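The Yellow Box

My Aunt Concetta had one rule about moving house, and it was that you packed the small things last and unpacked them first. I thought this was ridiculous. I had four rooms of furniture to get out of the flat in Jarnum, a fridge that hummed like a choir, and a landlord who'd texted twice before breakfast. So when she rang to ask whether I'd done the box yet, I said what box, and she made that noise she makes.

"The table box," she said. "The things off your table. Find a box, put them in, and write nothing on it."

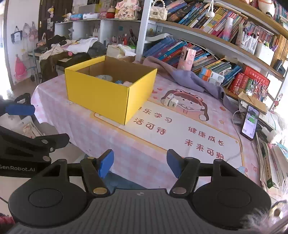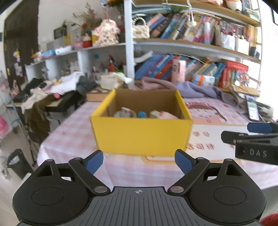 I'd had that checked cloth on the table for years. Concetta Fontana never bought a plain tablecloth in her life, and she gave me this one when I got my first place. Pink and white, with a cartoon girl on it and Chinese writing about growing up healthy and having a bright future, or so the woman at the bakery told me when I showed her a photo. I was thirty-four. I took it as encouragement.

Anyway, the box was yellow, it was already sitting there, and I started putting things in it while I messaged Arturo.

Arturo Colombo was supposed to be bringing the van. Arturo is my cousin on the other side, the side that's late. He'd promised me eight o'clock, then nine, and then he sent me a long message about a job he was trying to get at Sendodeck, as if I was going to be able to concentrate on his career with my whole kitchen in garbage bags.

So I'd put a thing in the box, read a message, take the thing out again. It's amazing how hard it is to decide about something you can hold in one hand! A couch is easy. A couch either fits in the van or it doesn't. But the little blue ball? I'd found it behind the radiator the week I moved in. It belonged to somebody's kid or somebody's cat, and I'd kept it on the table all that time in case they came back for it. In it went. Out it came. In it went again.

"Are you keeping the ball?" I typed to Arturo, meaning should I keep the ball, and he wrote back, "What ball, I'm at the lights."

He was not at the lights. I know that set of lights and it doesn't last forty minutes.

By the time he turned up I'd packed the lot and unpacked it and packed it again, and I was sitting on the floor eating crackers for lunch. He came up the stairs with a coffee for himself and none for me, looked at the couch, looked at the stairwell, and said the couch wasn't going to make it.

"It came up that way," I said.

"Did it?"

I had to think. Concetta had organized the couch. I'd been at work and come home and there it was, in the middle of the room, with her on it in her coat. I rang her up and put her on speaker.

"Window," she said.

"Zia, we're on the third floor."

"So it goes faster going down."

We took the legs off instead. It needed 6 bolts and a butter knife, and Arturo's language was a disgrace, and one of the neighbours came out and held the door for us and gave us her opinion of the landlord, which was the same as mine. Then we did the mattress, and the fridge, and all the bags. The odometer in the van said 1,906 when we pulled out, and Arturo was so proud of that. Practically new, he kept saying, patting the dash. I didn't ask whose van it was.

I held the yellow box on my knees the whole way to Sanna. The lid wouldn't have closed properly and I didn't want to force it.

The new place was cold and smelled of paint, and the power wasn't going to be on until morning. Arturo dumped the bags in the hall, hugged me, and was gone before the couch had its legs back. I couldn't find the kettle. I couldn't find the sheets, or the lamp with batteries, or my good shoes, and I'd labelled every single one of those bags.

But I had a table, more or less level — and I had the cloth, folded up in my backpack. I shook it out in the last of the light and put the box on it and started taking things out.

The phone rang when I was halfway down.

"Well?" said Concetta.

"I'm doing it now," I said.

"And the ball?"

I'd never told her about the ball. I looked at it there in my hand and told her I'd call her back.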